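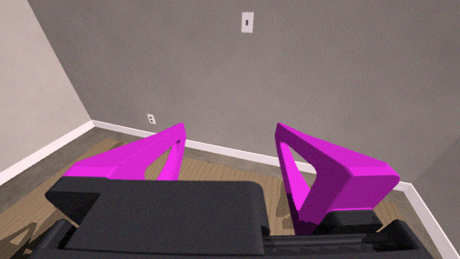 Trodex Bench trial – student project report, week two

I signed up for this project because the course guide said "evaluate a commercial simulation kit" and I figured that meant less soldering. It did! It also meant I've now spent more evenings in a pretend workshop than in my own kitchen.

The kit is called Trodex Bench. It's software only, and you get two six-jointed arms, a table, a bin of virtual parts and a set of ready-made tasks. Our department took out a student licence for the Kernisville campus, which costs $313 a seat for the term. My job was to decide whether next year's second-years should use it before they're let near the real arms in the Ibarra lab.

Getting started was easier than I expected. The installer ran first go on my laptop (nothing fancy, bought second-hand), and the room loaded with both arms already mounted. I did have to turn the shadows down to get a decent frame rate, then I turned them back up again because judging the height of a gripper without them was hopeless.

You can look through the wrist view or a wide view, and I ended up swapping between them all the time. The wrist view is great for the last little bit of a grasp. For planning where two arms should go without bumping elbows, you really want the wide one.

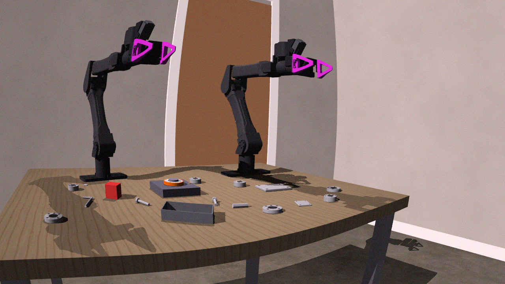 My favourite task so far is the sorting one. You tell each arm which parts are its responsibility, set the order, and press run. The red cube is the beginner's piece and I can't fault it. The bolts and the thin pin are another story – they're fiddly to grip, and I had 10 attempts at the pin before I got a clean pick. I suspect my approach angle more than the software, but the manual gives you one paragraph on approach angles and then wanders off to talk about colour themes.

The flanged discs were more fun. There are several in different sizes, so you have to think about whether to grab the rim or go in through the centre hole. I'd happily set that as a lab exercise.

Things I'd like fixed: the undo button resets the arms but leaves the parts where they landed, and the joint limits only show up as a beep. A number on the screen would be much kinder. The export to Clamotine, which is what we use for our lab scripts, also dropped my comments both times I tried it. I've sent a note to their support address and heard back the next day, so full marks for manners.

Would I recommend it? For second-years, yes, with a short handout of our own covering grasps and the export problem. I still have the handover task to do, where one arm passes a part to the other, and I'll write that up in the May report along with my settings file.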